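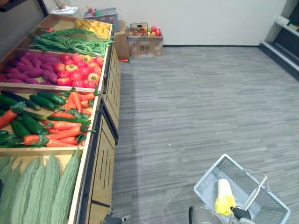 Market stand corner, basket in the right gripper. Grocery week continues!

1/ OK so a few of you asked what I do all day now that I'm on the Sendumora project. Short answer: I shop for vegetables, through a robot, over and over, and every trip gets saved so a model can learn from it.

2/ We're at 673 saved episodes as of this afternoon. An episode is one instruction carried out start to finish, like "put the carrots in the basket." I drive, the arms follow, the cameras and joint positions get logged together.

3/ The thing I underestimated is how boring my own habits are. I went back through a batch from September and I'd grabbed the peppers from the same side nearly every time (I'm right-handed, sue me). A model trained on that learns my habit and falls apart when the peppers move.

4/ So now there's a shuffle rule. After every 9 episodes we mess up the bins, move the basket start spot and swap who's driving. It eats time and everybody grumbles, me included, but the Biltow dashboard shows way more spread in the grasp positions since we started.

5/ Bitter melons are my favorite, by the way. All those bumps! Green beans are the worst. You go in for a handful and you get either one bean or the whole tangle – no in between.
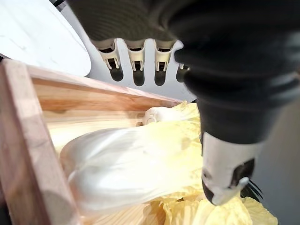 6/ Cabbage is a whole different job. It's big and the leaves are ruffly, so you have to decide early where the fingers and thumb are going and then commit. If I dither over it, the dithering goes in the data too, and I end up tossing the take.

7/ We do keep some of the bad ones, though. A fumble followed by a clean recovery gets its own tag, and I'm aiming for 60 of those per vegetable. Plain fumbles go in the trash.

8/ Someone asked about labeling. It's 3 passes: I write a sentence right after the take, the Rukon tool cuts it into steps, then a second person fixes the cuts. Mine usually need fixing. I type "grab thing" when I'm hungry.

9/ Back to it after lunch – cucumbers next, and then I have to re-sort the carrots again.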